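纺织品与日常生活 第六讲讲义
主题：婚嫁床品里的纹样与分寸
授课：Yutong Su
2023年12月

上一讲有同学在课后问，为什么我们花了整整一节课讲经纬密度，却没有讲“好看”。答案很简单：密度可以考，好看不容易判卷。这一讲补上，但请不要高兴得太早，期末仍然考密度。

一、床品是给谁看的

婚嫁床品有个奇怪的处境：它摆在家里最私密的房间，却要在最热闹的那一天接受全体亲戚检阅。三姑摸一下料子，二舅母翻一下背面，几十年的评价就此定下。所以传统床罩的绣花大多集中在铺开后看得见的那一面，背面的线头则各安天命。读实物时请先翻背面，这是二舅母教给纺织史的方法。

Radonjić在阅读材料第二篇里把这类物件叫作“展示性寝具”。译名是我起的，不太顺口，欢迎改进。文中有一份嫁妆清单值得细读：床罩写了三行，丈夫写了半行。

二、红色以及红色的邻居 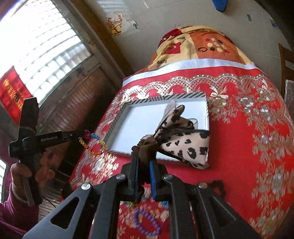 红底配金银线的做法流传很广，不限于一时一地。麻烦在于金属色线比较娇气，洗过几次以后，有的发暗，有的起毛，有的干脆离开。早年的人家因此很少洗，只晒，只拍，只在过年时拿出来。我们今天能看到保存完好的旧绣品，很大程度上要感谢前人不爱洗东西。

花卉纹样的寓意，教材第四章列了一张表：牡丹主富贵，石榴主多子，莲花主什么要看是谁家卖的。这张表可以参考，不必全信。绣娘赶工的时候，叶子多一片少一片，多半和寓意没有关系，和天黑得早有关系。

三、成套与混搭

“成套”是很晚近的观念，百货公司对此贡献极大。在Ollcombe百货的旧商品目录里，四件套占满跨页，单卖的枕套缩在角落，像犯了错。普通人家的床却一向是攒出来的：床罩是结婚时的，枕套是后来买的，被子是单位发的。研究者喜欢整套入藏，于是博物馆里的床比任何人家的床都整齐。看展时请记得打个折扣。

四、作业

请任选家中一件床品，写一篇短文，说明来源、面料、纹样和洗涤史。不超过525字，超出部分我不看，写得再动人也不看。“我妈买的”可以算来源，但请再往下问一句在哪里买的，花了多少钱，有没有还价。

阅读材料：Merton《家用织物简史》第12章；Radonjić文章全文，注释可跳过，第2条除外，那一条在骂人，写得很好。

作业一月第一次课前交到410室门口的纸箱里。纸箱旁边那个是回收箱，去年有人投错了，我至今没有读到那篇关于蚊帐的文章。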